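3.2 Cleaning the screens at the shared desks

Most of the desks in the Sarholm office are used by more than one person in a week. The office belongs to Orkevgate, a small firm which rents out desks by the month, and it has no cleaner for the things that stand on the desk tops. The floor and the windows are cleaned under a contract, but the monitors, keyboards and lamps are left to the people who sit there. In our first interviews this division was described to us as clear, yet when we asked who had last wiped a given screen, the answers did not agree.

We therefore looked at the cleaning of monitors as a small work task of its own. We asked the desk users to clean the equipment in the way they normally would, with no instruction from us about the order or the material. The cloths were put out in a tray near the door, and a spray bottle stood beside them. Some users took a cloth and left the bottle, as they were afraid to put liquid near the edge of a panel. Catriona Urquhart, who managed the desks during the study, told us that she had seen marks from kitchen paper on two older screens and since then preferred cloth only.

Desks with two displays gave more work than we had expected. The second panel hides a part of the first one, and the dust collects in the places where a hand does not easily come. Users solved this in different ways. Some pushed the whole equipment to one side, and some worked around it. Others took hold of one panel and kept it up with one hand, so that only the other hand was free for the cloth (Figure 4).
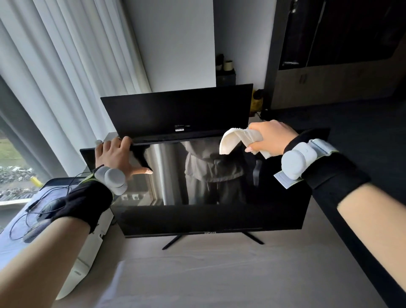

Figure 4. Two-handed work at a desk with two monitors. The left hand holds the lower edge of the raised panel, and the right hand holds a white cloth.

The consequence of working with one free hand is that the cloth cannot be folded again during the task. It is kept as a ball in the palm, and the same side of it may meet the glass many times. In the interviews, 8 of the 17 users said that they fold the cloth before they begin, but several of them added that the fold is soon lost. Aasen and Nulen, the two larger rooms, did not differ in this respect.

A second point concerns the light. A dark, glossy screen which is switched off shows the room behind the user, with the window and the person's own clothes, and the users spoke of this in two ways. For some it was a help, as a finger mark could be found against the bright reflection of the window. For others it was a disturbance, and they preferred to look at the screen from the side. We did not ask anybody to turn the screens on or off.

We return to the question of who should do this work in section 5, where the desk rules of the firm are discussed.

700 views | 4 comments | Share
Contact the authors | Copyright and terms | Back to top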